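4.2 What the bench staff told us, and what we made of it

I'll be upfront that this is the part of the study I enjoyed most. Section 4.1 gave the throughput side of things at Gilstead, and you can read those tables without me. What I wanted to know was what the day feels like once a hand that isn't yours is doing half the sorting, so I spent most of August on a stool by the packing benches, drinking terrible coffee and getting in the way.

Some background first. Gilstead sorts and repacks small household spares (hinges, tap washers, curtain hooks, that kind of thing). Before the Jitstead line went in, a packer did a whole order alone, from the tray to the sealed bag. Now the hand picks and the packer checks, bags and deals with whatever it has left behind. Each shift has 4 packers on the automated side. We ran 38 interviews, a good few of them with the same people at the start and end of the month, and I logged 804 moments where someone stepped in to help the hand along.

I'd expected moaning about speed. There was hardly any! What came up again and again was rhythm. Marleny Betancur told me she used to do the fiddly orders first thing and save the easy ones for after lunch, when her wrists were tired. The line hands out orders as they come, so that little bit of planning has gone, and she misses it more than she thought she would. Two others said nearly the same thing without my asking. On the other hand, everybody I spoke to was glad to see the back of the hook trays, which used to cut their fingertips to bits.

Then there's the watching. Packers learn to read the hand very quickly, and they do it by the thumb. Alcides Londoño could call a bad grip before the part had left the tray (I tested him on this over a couple of mornings and he was annoyingly good). None of it is in the Villca training pack, which is all screens and stop buttons. The knowledge goes round by people leaning over and saying "look, it's going to drop that". Figure 6 gives the hand from the wrist side, with the thumb in front, the dotted gripping pad across the palm and the three short fingers at the far end.
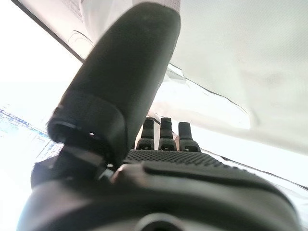 Figure 6. The hand from the wrist side.

Getsemaní Tlapale, reading a draft of this section, wrote back that I'd made the watching sound like a skill people were pleased to have, and that by the end of a late shift it was just staring, and staring is tiring in a way that lifting isn't. Fair point, and it sent me back to my notes. Of the 804 step-ins, 400 fell in the second half of a shift, so the load doesn't ease off as people tire. I had that number all along and hadn't thought much of it.

We passed this on to Octavio Sotelo, who draws up the rota, and he now swaps packers between the hand and the manual benches at the mid-shift break. I can't say yet whether it helps. The swap came in after the interviews were finished, and Section 5 covers what we'd want to measure next.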